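Notebook, snack sorting and packing, Tuesday, late morning

Back on the snack boxes and having a really good time with it. Zubaida came by with the new list from Multgate and we went through it standing up, coffee in hand, before I touched anything. The list has 113 lines now. A lot of them are the same thing in a different flavor, so in practice I'm sorting by shape and wrapper and leaving the flavor for the label.

Where we stopped last time: flat things on the bottom, tall things against the walls, anything puffed with air on top. It still holds up for the Caldeira crackers and the long rice sticks. It does not work for the Gronska caramels, which slide into every gap and then come up again when you lift the box. I put them in a paper sleeve this morning and that was a big improvement! Sleeves are in the second drawer, under the tape.

Weights. The small carton is supposed to stay under 400 g packed. First try came out at 461, so 61 over, and nearly all of it was the two jars of sesame paste. Took one jar out, put a bag of seaweed in, fine. Zubaida wants both jars. We'll argue about it after lunch.

Scale note for whoever uses it next - it goes to 3000 g, and it drifts if you leave the tray on overnight. Take the tray off, zero it, put the tray on, zero it again.

Crinkle test. I love this one. Aparecida's idea was to sort the wrappers by how they behave once squeezed and let go:
springs back flat (thick foil, most bars)
stays crumpled (thin film, candy twists)
puffs out again on its own (anything sealed with air)
The ones that stay crumpled look tired in the box even when the food inside is perfect, so they go in last and get handled once. I did a dozen this way and the difference on opening the lid is lovely. Also tried the Oveneck oat squares, which belong in the first group on paper and clearly in the second in real life. Moved them.

Question from yesterday about tissue lining: skipping it. It looks nice for a minute and then it's in the way of everything. 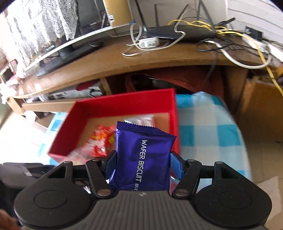 Wafers are my favorite thing to pack, and also the easiest to ruin. They snap at the middle if you press the face, and you only find out when someone opens one. So the rule I'm writing down today is to hold by the sides, keep it upright, and let go only after the bottom end touches the floor of the box. The dark blue wafer biscuit packet is a good one to learn on, with its crimped top and the name running down the front, so you can tell at a glance which way up it is. The red box is good for practice too, with walls tall enough to lean a packet against.

Things to pick up again after lunch:
- repack the small carton with both jars and see what has to go
- more wafers, upright, along one wall, then try a second row in front
- ask Aparecida if she still has the spare dividers from September
- new labels for the oat squares

Zubaida took the broken crackers for her desk. I kept the seaweed.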